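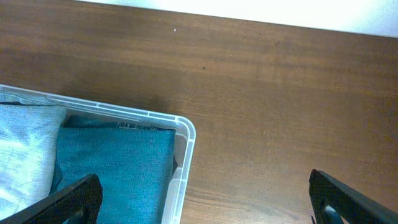 I grew up in a house with two tables. There was the one in the kitchen, which had been painted at least three times and had a corner my brother chewed as a toddler (you could still see it!), and there was the good one, in the dining room, which lived under a pad and a tablecloth and a second, smaller tablecloth. I ate at the good one maybe twice a year. I could not have told you what color the wood was until I was in my twenties and my parents moved out of the place in Clemstead, and the movers pulled the layers off, and there it was. Beautiful. Perfect, in fact. Not a mark on it after 26 years, and I remember standing in that echoing room feeling sort of cheated.

So my opinion, which I have now shared at enough dinners that my friends change the subject, is that we should stop saving things. Use the good plates. Burn the candle somebody gave you for a housewarming. Wear the nice coat to the grocery store.

I know how this sounds. There is a whole shelf of books telling you to seize the day, and I don't love them either. I'm talking about something a lot smaller and more practical. I mean the gravy boat.

My friend Zakhar Tkachuk disagrees with me on this and has for years. His grandmother had a set of glasses she brought out for holidays only, and he says the whole point was that you saw them and knew it was a holiday. If she had poured orange juice into them every morning they'd have been glasses. I think he's right about that, to be fair! A thing that comes out once a year does pick up a kind of shine from it. I have a box of tree ornaments I feel exactly that way about, and I wouldn't hang them up in June.

But an ornament gets its day every year. What bothers me is the stuff that never does. The stuff that's waiting for an occasion good enough, and the occasion keeps not being quite good enough. My mother had a leather handbag from Hrynyshyn, a little shop that closed ages ago, and she kept it in its cloth sack in the closet for special. She wore it to one wedding. When I finally got it the lining had gone to powder from just sitting there. She'd have gotten more years out of it if she had carried it to work every day and wiped it down now and then.

That's the part people forget, I think. Saving a thing doesn't keep it new. Elastic goes. Rubber goes. Nice soap stops smelling like anything. I once opened a bottle of wine I'd been hanging on to for nearly forever and we all took a polite sip and then had beer.

When I bought my own table I bought it secondhand, and it cost me 62 dollars plus the gas to go get it. It's wood, it's a nice warm brown, and for the first month I was a complete lunatic about it. Coasters everywhere. I made a guest lift his laptop so I could slide a placemat under it. I'd turned into the second, smaller tablecloth! Then one night somebody (fine, me) put a hot pot lid down and it left a ring, and I was miserable for a day or so, and after that I was free. We've eaten nearly every meal there since. Taxes get done there. I've wrapped presents on it and cried on it and once repotted a fern on it, which I would not recommend.

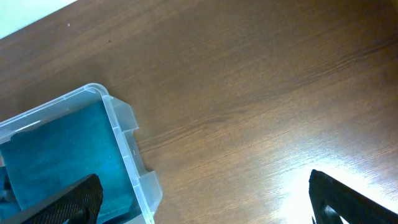
Bare wood, no tablecloth.

Some of this is about money, and I don't want to skip over that. It's easy for me to say use the good plates when I can replace a plate. My grandparents couldn't, and for them being careful was how you ended up with anything at all. My parents learned it from them and kept doing it long after they needed to. I don't think they were silly. I do think a habit can outlive the reason for it by a good long while, and it's worth checking once in a while whether you're still short of plates.

Some of it is guests, too. We save the nice stuff for company, which when you think about it means the people we live with get the chipped mug. I have 24 cloth napkins and for years my own husband wiped his hands on paper towel while they sat in a drawer, ironed, waiting for people we see every other Thanksgiving. Now we use them on soup nights and they're all a bit stained and I fold them badly.

Zakhar came by last week and noticed them. He said they looked terrible. Then he used one, and he asked what had happened to the good mugs, and I said he was drinking out of one.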